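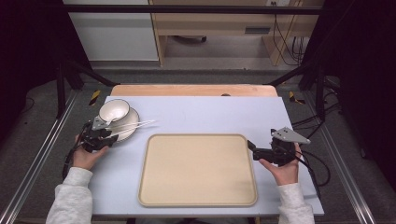
Clearing a place setting with the Carero hand-held grippers, left finger at the bowl and plate.

Recording a Table-Clearing Task with the Carero Pair Kit

This page applies to the Carero Pair Kit, part number 677, supplied by Traslow. The kit contains 2 hand-held grippers with cables. Operators should complete the grip check in the setup guide before starting.

1. Place the tray in the center of the board. Set the bowl on its plate to the left of the tray, with the spoon in the bowl and the chopsticks across the plate rim.

2. Take one gripper in each hand. Keep the cables outside the working area.

3. Start the recording and hold both grippers still for six seconds.

4. Bring the left finger to the near side of the dishes. Squeeze the trigger slowly. Do not press down on the rim.

5. Move the dishes to the tray, using the right gripper for support where needed. Release fully before lifting away.

6. Stop the recording and save it under the task name.

If a finger plate shifts during use, stop and tighten its bolts. Replacement plates are ordered as part 801.

Page maintained by Uliana Dovhaniuk, Product Support. Revised 26/06/2026.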